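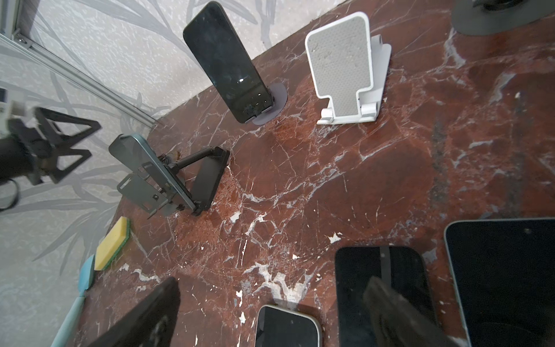
Embargo times on council flood briefings

Home | Forums | Newsroom practice | Regional | Log in

haf_ruddock
Warkley council has started putting a 6 pm embargo on its flood briefings. We had the levee closure in hand at 2 and couldn't run it until the evening bulletin. Is anyone else agreeing to this?

parri_desk
We agreed to it in November. It gives the engineers time to check the road list. The first list they sent us had 29 closures and several were wrong.

T. Marikar
I wouldn't. An embargo is a favour between two parties, and you can decline it before the material is sent. If it arrives uninvited with "embargoed" across the top, you've agreed to nothing.

parri_desk
True on paper. Then you're off the list and ringing the switchboard like everyone else.
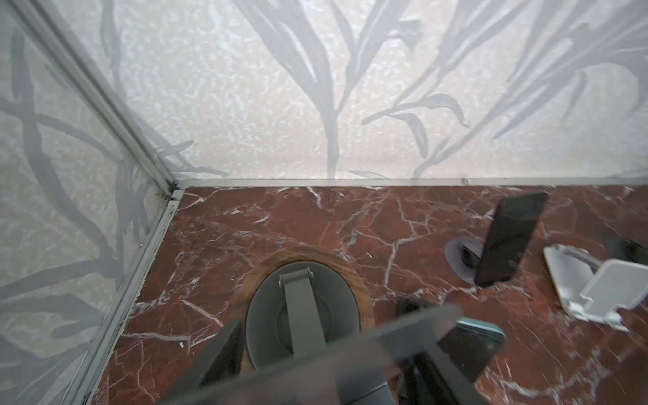 Page 2: Replies

lleucu_b
Sekcombe tried the same thing. We told them we'd hold budget papers and appointments, but nothing that affects whether people can drive home. They dropped it for road and water notices.

haf_ruddock
Did you put that in writing?

lleucu_b
Yes, 200 words to the communications manager, copied to the mayor's office. I can send you the wording.

Capucine R
I'm with parri_desk on this. We published a wrong detour early once and got 606 comments about it. Four hours isn't long.

T. Marikar
It's long if the water's on Route 2. Publish the confirmed closures and say the rest are being checked.

haf_ruddock
Lleucu, please send it. I'll raise it with my editor before the next briefing.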